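Opinion > Town and Country > Moynihan Road

Keep the Moynihan Road bus

The council wants to replace the number 6 bus with a booking service. You would ring or use an app, and a minibus would come if one was free. I think this is a mistake.

I have used the 6 for years, mostly to get from Skonivberg to the shops at Odard. It is slow and the seats are hard. But it comes at ten past the hour, and people plan their days by it. You don't need a phone or an account with anyone. You stand at the stop and get on.

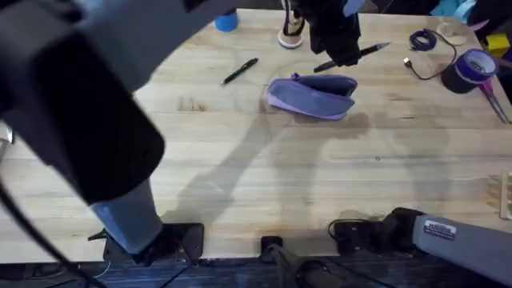
The case for the change is money. The report says the route carries 250 passengers on a normal weekday, which it calls low. For a place the size of ours I would call it quite good. The report also says the minibus firm, Husimano, will answer every booking within two hours. Two hours is a long wait outside the chemist in March.

Booking suits people whose plans are fixed. It doesn't suit someone coming out of a hospital appointment that has overrun, or a teenager whose shift has ended early.

If savings must be found, cut the last run of the evening, when I have often been the only person on board. I would miss it, but I could live with that. Leave the daytime buses alone, and put the timetable back up at the Odard stop.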